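Checking What You Watch: Handout 4
Tracing a sky video back to where it started

Tutor: Tekle Wolde

Bring this sheet with you, plus a phone or laptop if you have one. We'll be working in pairs for most of the second hour.

Last time we looked at captions and how much of the work they do. Tonight is my favourite session of the whole course, where we take one short clip of "lights over the bay" and follow it backwards through every channel that has posted it. It's slow, fiddly detective work and I love it. By the end you should be able to do it with any clip that lands in your feed.

1. The clip

I've called it the Trevovis clip, after the headland you can see at the start of the longest version. Seven copies are in the class folder, saved from different channels. They have different titles, different music and, in two cases, different countries in the description box! Play them all once with the sound off before you read a single word that goes with them.

Write down for each copy:
- how long it lasts
- whether the picture has been flipped left to right
- whether there is a logo, and whether something has been blurred where a logo might have been
- the first and last thing you see

Nearly always, the longest copy with the cleanest edges is nearer the source. Treat that as a hint, though. People do stretch clips by slowing them down, so compare the movement of the waves as well.

2. Upload dates and what they can't tell you

A channel called Onero posted its copy in September and says it was sent in by a viewer. Fine, but an upload date only tells you the clip existed by then. It may be years older. Look for an earlier copy, and then for one earlier than that. Search a still from the beginning, a still from the middle and a still of the lights alone, since search tools latch on to different things in each.

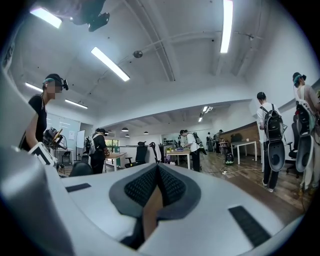

Try the search again with the still flipped, too. This is how I found the Vemden copy, which had only 195 views and a plain title giving the name of the beach. I nearly fell off my chair. The big channel's version had cropped out the bottom of the picture, and the bottom of the picture is where the fishing boats are.

3. Reading the comments properly

Comments are a wonderful source and people skip them. Sort by oldest first. Someone local will often have turned up early and said "that's the squid boats, they're out every night", and then been buried under 400 replies shouting about a cover-up. Read the first 50 before you form a view.

Comments can also vanish. If you find one that matters, save the page and note the time you saw it. A screenshot is handy, but a saved page with its address is far better, as a screenshot is so easy to fake.

4. Being fair to the person who posted it

Please keep these three apart in your notes:

Made it up: they created or altered the clip themselves.
Passed it on: they shared it and believed the story.
Knew and carried on: they were shown the source and left the claim up.

The third is a serious thing to say about anybody, so you need the dates in order. When was the channel told, by whom, and what did it do next? Ayele's write-up, in the class folder, is a lovely model. It goes through all of this calmly and never once calls anyone a liar.

5. For next time

Choose one sky clip of your own and trace it at least two steps back. One side of paper is plenty. Getting stuck is completely fine, just tell us where the trail stopped and what you tried. We'll start with the dead ends, so don't hide yours!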